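Daltar – Célula de dos brazos. Manual de puesta en marcha y servicio
Sección 6. Fallo durante el traspaso al escurridor: parada, liberación y nueva puesta en servicio

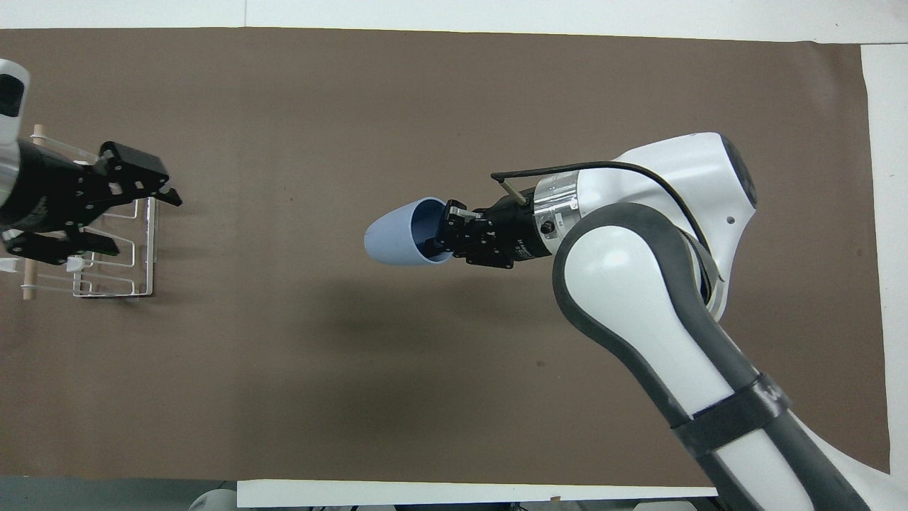 En la instalación de Pisen, el turno de tarde comunicó por escrito que el brazo derecho se había detenido con la pieza sujeta, que la pantalla mostraba el código 2612 y que, al pulsar el rearme, la pinza se abrió sin previo aviso y el vaso cayó sobre la mesa. El mismo parte añadía que el manual anterior no advertía en ningún punto de que el rearme pudiera abrir los dedos, y solicitaba que se corrigiera. La presente sección atiende esa solicitud y sustituye a las instrucciones de rearme de la edición precedente.

6.1 Ámbito de aplicación

El procedimiento se aplica a las células en las que un brazo sujeta un vaso o recipiente por el interior de la boca y lo lleva hacia un escurridor de alambre situado en la zona del segundo brazo. No es aplicable a las células de un solo brazo ni a las pinzas de ventosa.

Las operaciones descritas corresponden a personal formado en el nivel de servicio. El personal de producción está autorizado únicamente a ejecutar la parada (apartado 6.3) y a dar aviso.

6.2 Descripción del fallo

El código 2612 indica que el controlador ha perdido la confirmación de agarre de una de las pinzas mientras el brazo se encontraba en movimiento. El brazo se detiene en el punto en que se halle y mantiene la última consigna de fuerza.

En la sujeción interior los dedos ejercen presión hacia fuera, contra la pared del recipiente. El programa de rearme de las versiones anteriores a la 590 interpreta la pérdida de confirmación como un agarre exterior y ordena a los dedos volver a su posición de reposo. La pieza queda entonces sin sujeción.

Causas registradas por el servicio técnico de Daltar:
– Tipo de agarre declarado como exterior en la ficha de la pieza.
– Cable de la pinza tirante o rozado a la altura de la muñeca.
– Fuerza de apertura insuficiente para el diámetro del vaso.
– Conector de la muñeca mal asentado tras un cambio de dedos.

PELIGRO. Un brazo detenido por el código 2612 conserva la energía en los accionamientos. No introduzca las manos entre las dos pinzas ni entre una pinza y el escurridor hasta haber completado el apartado 6.3.

6.3 Parada y aseguramiento

1. Pulse la parada de emergencia más próxima. No utilice la pausa del programa.
2. Compruebe en el panel que ambos brazos figuran como detenidos. La parada de uno solo no basta, pues el segundo puede tener pendiente un movimiento de aproximación.
3. Gire el selector a la posición de servicio y retire la llave. La llave permanecerá en poder de quien realice la intervención.
4. Espere 300 segundos antes de acceder a la mesa.
5. Anote el código, la hora y la posición de cada brazo en la hoja de incidencias.

ATENCIÓN. No rearme la célula para «ver si continúa». El rearme con pieza sujeta es la causa directa de las caídas notificadas.

6.4 Liberación de la pieza

1. Sitúese en el lateral de la mesa, fuera de la línea que une las dos pinzas.
2. Sostenga el vaso por el exterior con una mano, cerca del fondo. No coloque los dedos en la boca del vaso.
3. Con la otra mano, accione el desbloqueo manual de la pinza según la hoja del fabricante que acompaña a cada unidad.
4. Retire el vaso en la dirección de los dedos de la pinza, sin girarlo.
5. Examine la pared interior. Si presenta marcas o grietas, aparte la pieza y no vuelva a emplearla en los ensayos.
6. Retire el escurridor si la segunda pinza ha quedado sobre él. Levántelo solo cuando haya comprobado que los dedos no están enganchados en el alambre; en caso contrario, desbloquee antes esa pinza.

Nota. El papel que protege la mesa debe quedar liso y fijo. Un pliegue bajo el escurridor altera su altura y puede provocar un contacto prematuro en el ciclo siguiente.

6.5 Comprobaciones previas al rearme

1. Recorra a mano el cable externo de la muñeca en toda su longitud. Ha de formar un bucle holgado, sin tensión en ninguna de las posiciones extremas. Sustitúyalo si la cubierta está dañada.
2. Desconecte y vuelva a asentar el conector de la pinza.
3. Verifique el apriete de los tornillos de los dedos.
4. Abra la ficha de la pieza y confirme que el campo «Tipo de agarre» contiene el valor INTERIOR.
5. Consulte la versión del programa en el menú Sistema. Si es anterior a la 590, no continúe: solicite la actualización al servicio técnico.
6. Vuelva a colocar el escurridor sobre sus marcas de referencia.

En las células entregadas con el módulo Stolladlow, la ficha de la pieza se almacena por duplicado. Modifique ambas copias – la del controlador y la del módulo –, ya que al arrancar prevalece siempre la segunda.

6.6 Nueva puesta en servicio

1. Abandone la zona de la mesa, devuelva la llave al selector y elija el modo manual a velocidad reducida.
2. Desenclave la parada de emergencia y pulse el rearme con las pinzas vacías.
3. Lleve ambos brazos a su posición de origen, primero el que sujetaba la pieza y después el otro.
4. Ejecute un ciclo completo sin pieza. Observe que los brazos no coinciden sobre el escurridor.
5. Ejecute un ciclo con pieza, todavía a velocidad reducida, con una mano sobre el dispositivo de parada.
6. Si el código 2612 no reaparece, pase a modo automático y firme la hoja de incidencias.

Si el código se repite en cualquiera de los dos ciclos, deje la célula fuera de servicio, señalícela y remita la hoja a Daltar junto con el registro del controlador. En las instalaciones mantenidas por Shehu, el envío se hará a través de dicha empresa.

6.7 Conservación de registros

Las hojas de incidencias se archivarán con la documentación de la célula. Toda caída de pieza se notificará aunque no haya causado daños. La revisión de los registros se efectúa en julio, coincidiendo con el mantenimiento anual; el alcance de dicha revisión figura en la sección 9.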